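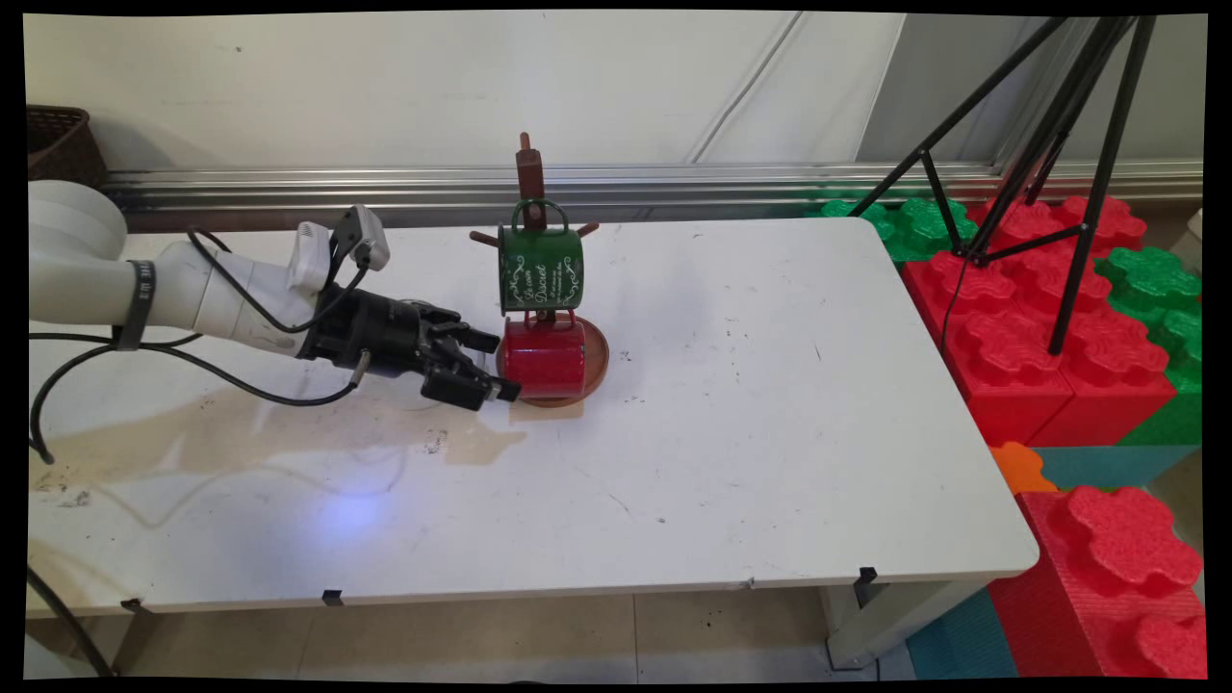
Karthik Weerakoon thought we should throw the mug tree out and buy a shelf. He said so at our very first meeting, before any of us had even taken our coats off, and he said it again in the comments on our draft: a mug tree takes up a whole circle of counter to hold a handful of cups, and one always ends up sitting on the bottom anyway. We have kept his objection in the report because it gave us our question. Is a mug tree a good way to store mugs in a small shared kitchen, or do people only keep one because it looks friendly?

Our project was for the Home and Household Design course, and we worked on it through the spring term. The kitchen we studied is the one on the second floor of Chisholm House, where 14 students share one sink, one short counter and a cupboard whose door has never quite closed. Anyone who has lived in a place like that will know how the mugs travel. They go off to bedrooms and window sills and come home in a crowd, usually the evening before an inspection, and then there is nowhere to put them.

The stand we looked at most closely is the simple kind, a dark brown wooden post with a little rounded knob on top and short pegs sticking out to the sides. The base is round and brown, shaped like a saucer, and a mug can stand upright on it as well as hang above it. We grew very fond of it, I have to admit. The red mug became our standard mug for the base and the green one, with the curly white writing, our standard mug for the pegs, and by the end of term we were all calling them by their colors as if they were roommates.

What we did

We compared the mug tree with two other ways of storing mugs, a Skiveck wire rack that sits inside the cupboard and a set of Nusico stick-on hooks under the shelf. Each was used for the same length of time in the same kitchen. We left a sheet of paper by the kettle and asked people to make a mark whenever they put a mug away, and to write a few words if something annoyed them. We collected 200 marks in all, and I am still amazed that so many people bothered. The tree had 100 of them, the wire rack had 80, and the rest belonged to the hooks, which people plainly didn't like.

What people told us

Most of the comments about the tree were kind. People liked being able to see their own mug from the doorway, and they liked not having to stack anything. Several said they were more likely to put a mug back if the place for it was out in the open (my grandmother has been saying this about coats for years, so I was pleased to be able to tell her).

The complaints were mostly about the base. A mug hung directly over another one leaves you very little room to lift the lower one straight up, so you have to slide it out sideways, and if you are half asleep you knock the one above. Two people wrote that they always took the top mug off first, put it down, took the bottom one, and then forgot to hang the first one up again. Handles mattered too. A narrow handle sits snugly on a short peg, but the big Tikeck soup mugs hung at such a steep tilt that their owners gave up and went back to the cupboard.

The wire rack held more, and it kept the counter free for chopping and for the toaster. Its trouble was that the mugs at the back were forgotten. When we emptied it in May we found one with a spoon still in it.

What we would change

We tried hanging mugs on alternate sides as we went up the post, so that no mug hung straight over the base. This helped a good deal and cost nothing. We would also like a stand with a slightly taller post, and we drew one, though the workshop was booked up until August and we haven't been able to build it. Our drawing is in the folder with the tally sheets.

Karthik has read this version as well. He still wants the shelf, but he has asked whether he can have the left-hand peg for his own mug until somebody puts one up.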